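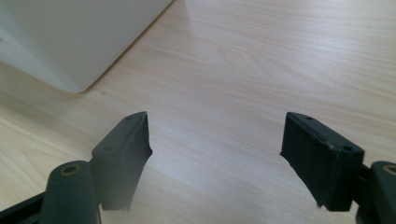 Commercial Vehicles, Unit 3: Payload and axle loads

Notes for Mon 13 April. Bring a calculator and your copy of the plating sheet.

Terms first. Kerb weight is the truck ready for the road, with fluids and fuel but no load. Gross vehicle weight (GVW) is the most it may weigh when loaded. Payload is the gap between the two, less the driver, any passengers and anything bolted on after the kerb weight was taken.

Worked example

The Belmonte chassis cab we used in January has a payload allowance of 1,901 kg before bodywork. Fit the Norkico dropside body at 700 kg and you are left with 1,201 kg. A tail lift comes off that figure too, and so do toolboxes and racking.

Axle loads

A truck can be under its GVW and still be overloaded on one axle. This catches out drivers on multi-drop work - as the rear of the body is emptied, the share carried by the front axle goes up. Check both axles at the start of the run and again after the heaviest drop.

Exercise

A Gronska van has 1,676 kg available for load. It carries one pallet of 900 kg. How much is left for a second pallet? Show your working, then sketch where you would place each one.

Reading: Pruvus workshop guide, section on load distribution.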